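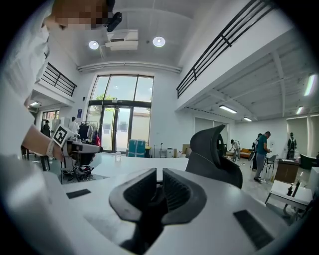
Two black fingers, ready to grab. Look for the ribs on the inside of each one!

Why did the gripper keep dropping things?

Hi, I'm Siu-ming Poon, and I fix robot hands. Well, I fix them when I can figure out what's wrong, and that can take a while. Let me tell you about the silliest fault I ever chased.

A gripper is a bit like your thumb and one finger. It closes, it squeezes, it holds on. Ours at Redell has ribs inside the jaws, kind of like the tread on your sneakers, and they help it hang on to slippery stuff.

One December we gave a gripper called Yen a big job: pick up a plastic cup, put it down, and do it again 2,041 times. It was doing great! Then, at pick number 873, the cup hit the floor. The next one did too. Clonk, clonk, clonk - 3 cups in a row.

I thought the motor was tired, so I swapped it. Clonk. I thought the program had a mistake in it, so I read every line (that took me over 8 hours, and a lot of crackers). Clonk again.

Then I rubbed my finger along the ribs, and it came away shiny. Hand lotion! I'd put some on that morning and then wiped the jaws with my bare fingers. The lotion had filled up the little grooves, and the cup was sliding out like a bar of soap in the tub.

So the gripper was squeezing just as hard as before. What it had lost was friction, the rubbing force that stops things from sliding. You can try this yourself: hold a plastic cup with dry fingers, then with soapy ones. Do it over the sink, please.

There's a safety part too. When something goes wrong, we press stop and switch the power off before we touch the jaws. A gripper can't tell a cup from your pinky, and it might close when you don't expect it. I forgot once at our old shop in Drollthorpe and got a really good pinch - my thumbnail was purple for weeks.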